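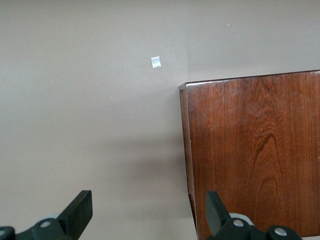 Dolan House Residents: minutes of the June meeting, back sitting room, 7:30 p.m.

Chair: Amos Sorensen. Apologies received from Vurnano Decorating, again.

1. Last minutes
Approved, after the word "shouting" was changed to "discussion."

2. The wall
Amos reported that the taupe is staying. A motion to call it mushroom was defeated. The small white square stuck on it, crooked and a bit wrinkled, was raised by three people separately. It has no writing on it. One view was tape, another was a label, and a third was that we should move on. Amos to peel it off gently and report back on the paint underneath.

3. Specks
Possibly dust, possibly flaws in the paint. To be wiped before anyone writes to Vurnano.

4. The brown furniture
Verkemov quoted $171 to take it away. The meeting admired the reddish-brown finish for some time and declined. Wax to be bought, within reason.

5. Money
Balance $2,274. The quote for repainting is more than that, so item 2 may be considered closed.

6. Any other business
The Dinidgate key is still missing. Whoever has it knows who they are.

Closed at 8:50 p.m.

Recent documents
May minutes
Sitting room booking rules
Dinidgate key: second notice

Last updated: June

This site uses cookies. By continuing to browse you accept them.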